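4.2 Small containers on a round table

Colour was the real delight of the Midow sessions. Delia Barbu had expected shape to guide where people put loose caps, yet of 200 placements, nearly 7 in ten went to the brightest container on offer (Fig. 3).
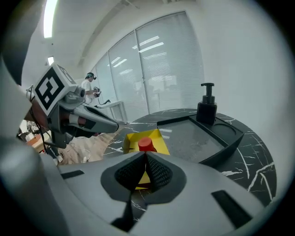
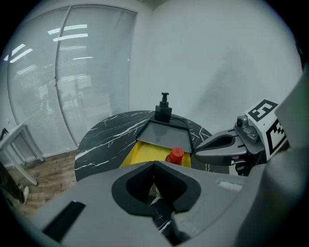 Figure 3. Round table with dark, white-veined marble patterning; a red cap inside the yellow container in both views.

We find this a wonderfully clear preference – and one that held for trays of every size.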